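Drenton, 2018-06-29

SUMWOOD OPENS ITS KIT WASH TO EVERY SPORTS CLUB IN TOWN

If you have ever stood in a hallway on a Sunday evening with a whole team's muddy shirts at your feet, Sumwood has some very welcome news. From next week our Kit Wash, which began last November with 3 basketball sides, will be open to every amateur club in Drenton, and we could not be more pleased!

Clubs drop off their kit at our Bekero Street laundry room and pick it up folded and sorted, ready for the next match. We washed 350 shirts in the trial months, and we hope to manage 400 before the autumn season gets going.
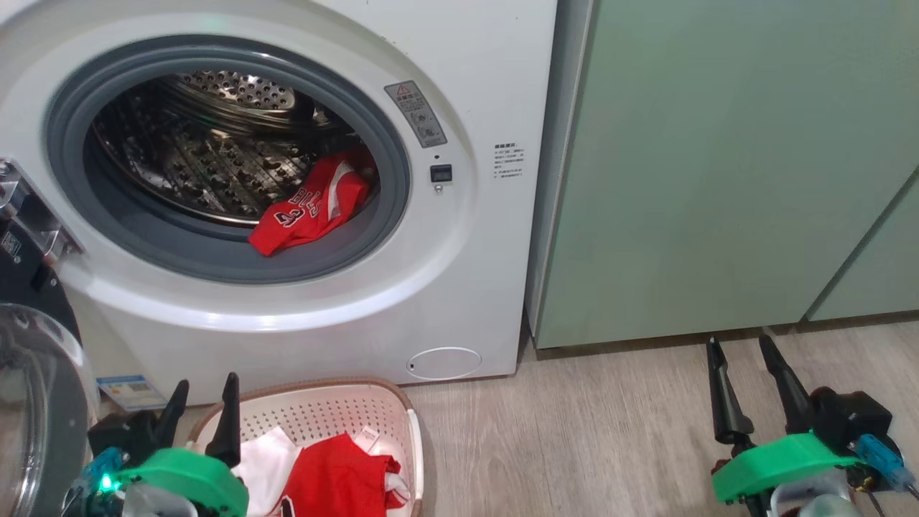
A red Bulls jersey in the drum, with the laundry basket on the floor in front of the washer.

"Lettering is what people worry about most, and quite right too," says Shufen Wan, who runs the service. "We ask everyone to turn shirts inside out, keep reds and whites in separate bags and empty the shorts pockets, please, as we have had more than one mouthguard through the wash."

A bag costs £6, whichever sport you play. Clubs can book at the Sumwood front desk or at the Guérin sports shop.

ENDS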